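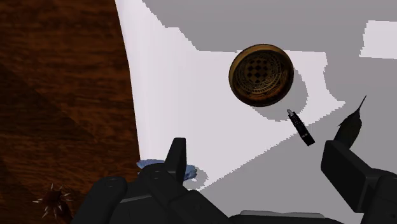
Oiling a wooden worktop: what do you all use?
Kitchens & Interiors board
14 replies · 587 views · 3 shares

mossybrick
Evening all. We finally had our worktops fitted in July after what felt like a lifetime of cooking on a camping stove in the utility room, and I'm now completely stuck on how to look after them. The fitter said oil, my mum says varnish and be done with it, and the chap in the Bulten showroom tried to sell me a kit with its own special cloths. It's a dark wood with lots of movement in the grain and I'd hate to ruin it. We're a messy house, two children and a lot of tomato sauce. What would you do?

pelhamgarden
Congratulations on the new kitchen! Oil, every time. I've had mine for years and I still get a silly amount of pleasure from doing it on a quiet afternoon with the radio on. Use thin coats, and wipe off whatever hasn't soaked in after twenty minutes or you'll have a sticky mess that collects every crumb in the house (ask me how I know). I use the Drelteo one, in the plain tin.

kettle_and_co
I'm going to be the grump and disagree, sorry pelham. Oil is lovely if you've got the patience for it. With small children I'd go for a hard varnish and not think about it again until they leave home. We oiled for two years and had black rings by the sink the whole time, however careful we were.

pelhamgarden
Black rings by the sink usually mean the coats there had worn thin, though. I do that bit twice as often as the rest. And when varnish does chip, water creeps in underneath and you have to sand back the lot, whereas with oil you can rub down one patch and carry on with your day.

kettle_and_co
Fair point about the patch. I still say life's too short!

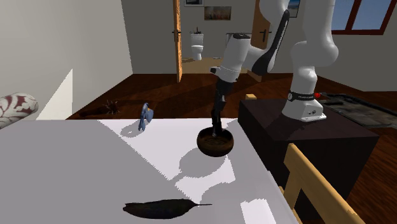 tuppencehapenny
Can I put in a word for hardwax oil, which sits somewhere between the two of you? We did ours with the Bakos satin and it has been very forgiving. Two coats to start with and a top-up each spring. It did dull the colour slightly for the first week or so – I had a small panic – and then it settled down. Do try it on an offcut first, and keep the offcut, because you'll want it again when you come to choose paint for the walls.

mossybrick
Oh, this is so helpful, thank you. I do have an offcut, it's propping the shed door open at the moment. Do I need to sand before the first coat? The surface feels smooth to me already.

tuppencehapenny
A very light going over, with the grain, then hoover it and wipe it down with a barely damp cloth. Let it dry overnight before you go near it with the tin.

dunlinbay
Whatever you choose, get some decent trivets. Ours came from Fleltura and they've saved us from every hot casserole since. Also, don't leave oily rags scrunched up in the bin. They can heat up and catch fire, so lay them out flat outside to dry.

mossybrick
I had no idea about the rags! Right, hardwax on the offcut this weekend, and I'll report back. Mum is not to be told until it's dry.

Comments (2)

larchlane: We went with varnish and regret it, for what that's worth. Lovely for a year, then it went cloudy by the kettle.

oldfieldpat: Does anyone know if the Bakos satin is all right over a worktop that's been oiled before? Mine has had Drelteo on it.

Related threads
Getting limescale off a Belfast sink
Worktop upstands: yes or no?
Best paint for a steamy kitchen
Filling a gap between worktop and wall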